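Home Diary Archive About the Diary Subscribe

Reading time: 5 minutes

Rain on the skylight, two cups of coffee before eight, and the old computer again. I have been promising myself since the spring that I would sort out the old desktops, and June is apparently when I do the things I promised in the spring. My sister rang while I was looking for the small screwdrivers and I said I was busy, in the voice of a person doing surgery.

A bit of background for anyone who has only just started reading (hello!). When the Doucette office closed, Vernon Sutherland, who used to do their books and now does mine, asked if I wanted the computers that were left in the back hall. I said yes before I asked how many. They have been living under the stairs ever since, behind the ironing board, and every time I want the vacuum I have to shift one with my foot. The idea is to get one good machine out of the lot for Vernon's nephew, who is off to college and wants something to write on that isn't his phone, and take what's left to the recycling place out past Plotska Road.

So that was the morning. I read up on it first over toast, in an old Trultier repair booklet that came in the same box as the power cords. It has the bossiest tone of anything I have ever read. "Do not proceed until Step 4 is understood." I read Step 4 three times and proceeded anyway. It also has a whole page about static electricity, which put me off my toast a little, and I changed out of the fluffy socks.

I do love the inside of a computer, though. I'm always surprised by how much color there is in there. You spend years looking at a black box under a desk and all that time it's been keeping bright blue plastic and green board and a whole spaghetti supper of wires to itself. My dad used to take radios apart on the kitchen table when I was little and I think I got the looking part from him, if not the knowing-what-it-does part. He'd have had opinions on the cable routing. He had opinions on everybody's cable routing.
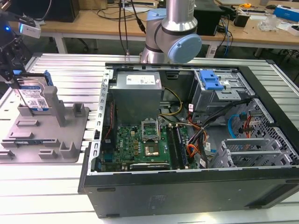
The Plotska Diary, no. 129

With the side panel off and the tower lying down you can get at nearly everything, and I wish I'd known that years ago, when I used to change things with the case standing up and my cheek against the carpet. The processor socket has its metal bracket flipped up and no chip in it, so all those gold pins are sitting there in the open. They make me very nervous. The booklet says that one bent pin can ruin the lot, and it says it in capitals, so I have been keeping my sleeves well back and I've banned myself from eating crackers anywhere near it.

The memory is in, at least, two sticks side by side in their slots. I had convinced myself that memory was the thing I'd have to buy, and had even gone as far as pricing it up at Kotari, the parts place downtown (lovely people, terrible parking). That's a bit of money back in the tin. What I need is a processor to go in the socket, and Vernon thinks there may be one in an envelope in his desk. He said this as though everyone keeps one in an envelope in their desk. Maybe they do!

I'm less sure about the wiring. There are yellow and black ones coming out from under the power supply, which I understand, more or less, and then there's a bunch in orange and red and black over past the memory, and some of those have little white tags on them. I was thrilled about the tags. I like anybody who labels a thing. Whether the labels will mean anything to me is another matter, and one for tomorrow with my reading glasses and the big lamp. I did start a drawing of what goes where in the back of my recipe notebook, opposite the plum cake, and it looks like a map of a river delta.

The blue handle on the drive cage is my favorite part. I know it's just a bit of plastic for getting the drive out, but somebody sat in a meeting and chose that blue, and it's a very good blue. I'd paint a door that color.

Lunch was soup, standing up. Then I wrote 17 emails that I'd been ignoring, one of them to the dentist, and walked up to the mailbox and back between showers. The hydrangeas on the corner have gone enormous. On the way home I met Vernon coming the other way with a paper bag of cherries, and we stood under his umbrella and talked about thermal paste for longer than I'd have thought possible. He says a blob the size of a pea. The booklet says a grain of rice. I can see this becoming a disagreement.

I meant to write about 2000 words on the novel this afternoon and managed a paragraph and a title for a chapter that doesn't exist yet. It is a good title. Pasta tonight, then an early bath, and I'm going to finish the library book before they start sending me letters. Must ask Vernon about the envelope, and find out what time the recycling place shuts. And buy crackers.

Questions, cherries and spare processors to the contact page. All words copyright The Plotska Diary. Back to top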